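Cuaderno de taller, Trallulora. Abril, turno de tarde

Fallo de la pinza derecha en la tarea de ordenar la caja. A los 20 minutos el ángulo de apertura dejó de coincidir con el real. La izquierda, bien. 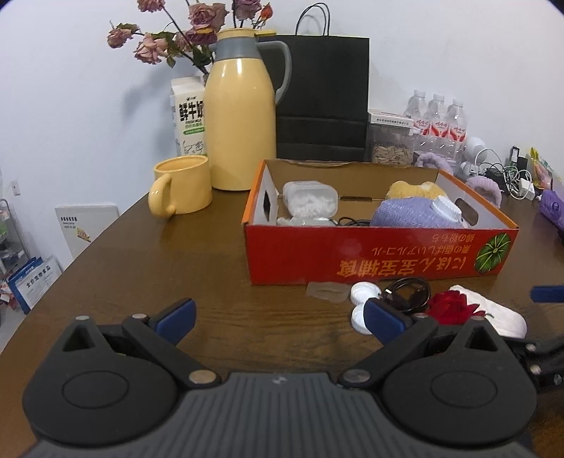 Reinicié el registro de Panon y el desfase volvió a las 12 repeticiones. Cambié el cable del codificador por el de repuesto – mismo resultado. La deriva crece con cada cierre completo, así que apunto al imán del eje y dejo el firmware para después.

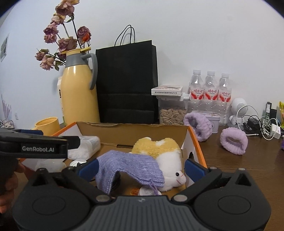

¿Sirven los episodios grabados antes del fallo? Los primeros 200 se quedan; el resto va a cuarentena hasta comparar aperturas.

Segundo asunto: la parada de Vurkau tarda unos 300 ms en cortar. Demasiado para mi gusto, hay que medirla otra vez con la batería cargada.

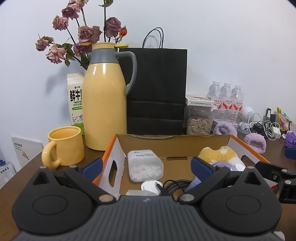 Mañana desmonto la carcasa derecha y pego el imán de nuevo. Para la prueba mantengo la misma caja, con el cable negro enrollado y el peluche amarillo y blanco dentro, y repito los cierres sobre esos dos objetos. Si vuelve a derivar, va a Mac Giolla con el registro.

Pendiente: pedir imanes.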